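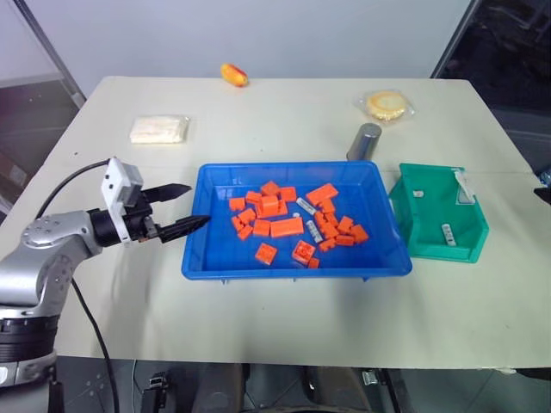 The blue tray, Mumerthorpe.

The orange blocks came under heading 3, sundries. Damilola Odukoya read the heading twice and moved the lamp closer. The inventory of the house at Mumerthorpe ran to 300 lines, and her uncle had left a value against each. The piano was put at 50. The tray of orange blocks was put at 500.

She pressed a long flat one on to a square one. It held. She pulled them apart and checked the undersides for a mark - there was none.

At four o'clock she initialled the line, left the figure as it stood and went on to the curtains.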